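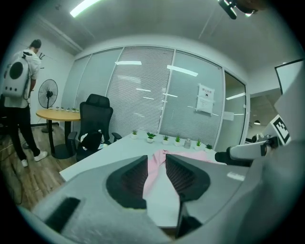 Silari Community Help > Robot learning > Collecting demonstrations

Folding clothes with hand-held grippers: which recordings should I keep?

Vasilis Karagiannis
16 October 2019

Hello everybody. I am new on this forum and I hope this is the correct section.

We are collecting demonstrations for a policy that must fold a hooded garment on a table. We do not teleoperate. One person holds a gripper in each hand, every gripper has its own camera, and the person does the folding as he would do it with his fingers. From the videos we compute the path of both grippers, and this becomes the training data.

At this moment we have 400 recordings of the same garment. We start each recording with the cloth crumpled in a different way. The person first finds the shoulders, makes the cloth flat, brings the sleeves to the middle, then folds from the bottom to the top. After the first training the policy makes the sleeves quite well, but in the beginning, when the cloth is in a heap, it is very uncertain. It closes the fingers, opens, closes again in the same place, and sometimes it never goes further.

I looked at many of the videos again and I see three things which I do not know how to judge.

First, the operator often misses the cloth and tries again. Should I cut these parts out?

Second, in 17 recordings the path of the left gripper jumps when the camera is turned up toward the ceiling. I do not know if I can repair them or must delete them.

Third, our operators have different habits. One of them always takes the hood first, another always takes a sleeve. Is this good variety or is it confusion for the model?

I would be thankful for any advice from people who did this with cloth. With hard objects (cups, boxes) we did not have such problems.

Vasilis

3 replies

zukeck
More data. 400 is small for cloth. Also try a bigger network, and train longer.

Tassanee Intarasuk
Hello Vasilis, I have worked with towels and shirts in a similar way, so I will try to go through your points. Please take it as experience from one laboratory only.

About the missed grasps. I would keep them if the person recovers in a natural way. When the fingers close on nothing, then move a little and catch the fold, the model can learn what to do after a miss. What I cut is the hesitation. In our first set the operators stopped above the heap and thought for two or three seconds with the grippers in the air, sometimes opening and closing them without any reason. The policy copied exactly this. Your description "closes, opens, closes again in the same place" sounds very familiar to me. Look at how the recordings begin, and measure how long it takes until the cloth first moves.

What helped us was a simple rule: look at the cloth with the grippers resting, decide the first two grasps, only then start to record. If you lose the plan in the middle, stop and mark the recording as bad. In the beginning people feel ashamed to mark a bad one, so you must tell them that it is allowed.

About the jumps. The wrist camera needs something to hold on to. A plain ceiling with lamps and shiny glass gives very few good points, and the reflections move when you move, so the tracking believes them and goes away from the true position.

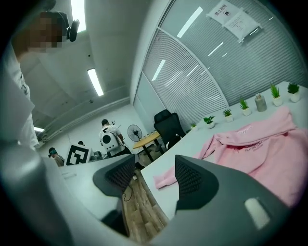 It is best to ask the operators to keep the grippers pointing down to the work whenever this is possible, also when they pull the cloth toward the body. Many people lift the hands high to shake the fabric flat, and with this movement the camera tilts up. We replaced it by a low pull along the table. It looks less elegant and takes longer, but a robot arm could not do the shake well anyway.

Small things on the table which never move are useful for the tracking. Just do not rearrange them during a recording. If they stay in the same positions for the whole collection, though, there is a risk that the policy starts to use them to know where it is, so change the layout between sessions. People who walk behind the table are usually no problem for the path if they are small in the view. When they stand close to the camera I would ask them to go farther away.

For your 17 bad recordings: do not repair by hand. I spent one week on this kind of repair and afterwards the result on the robot was the same as without them. Delete them, but first check if they have one thing in common. If they are all from the same starting position of the cloth, you will lose this starting position from the data, and then you must record it again.

About the habits. Between a hood-first person and a sleeve-first person the model has to choose, and from a heap both look possible. I would agree on one order for everybody and write it on one page. Leave the variety in the starting heap, in the place on the table and in the light.

One more question from me: do your test heaps look like your training heaps? We once dropped the towel from above in the test, but in the recordings the operators had pushed it together with their hands. These are quite different heaps.

Vasilis Karagiannis
Thank you very much, Tassanee, this is more than I hoped for. I measured the beginnings of 24 recordings as you said, and the cloth stays without movement for almost four seconds in the worst of them. The worst ones belong mainly to one operator, and I am sorry to say that it is me.

For the heaps: in training we crumple with two hands, in the test my colleague throws the garment. I did not think about this. We will do the same throw for both.

May I ask how you mark the bad recordings? Is it a button, or after the session?

Tassanee Intarasuk
After each recording, at once. We say "good" or "bad" aloud and the second person writes it in the table with the recording number. When we waited until the end of the session, too many were marked good.

wongsuwan_k
I agree with most of the above, only for the one fixed order I have a different opinion. We had 617 recordings of trousers, and we kept two orders, but every recording got a label for which order it was. During the test we gave the label too, and the policy did not mix them. So if you already have the two habits in the data, you can label first and see, before you record everything new. It costs one afternoon of watching.

Check also that the clocks of the left and the right camera agree. We used a Pletex logger with two separate devices, and on some days the right hand was a few video frames late. With boxes we never noticed it. With cloth, when both hands must pull at the same moment, it was visible as a strange twist at the end of the pull. Clap the two grippers together at the start of each recording and compare the moment in both videos.

Vasilis Karagiannis
I will try the label this week. The clap is a good idea, we have only one clap in the morning for the whole day until now.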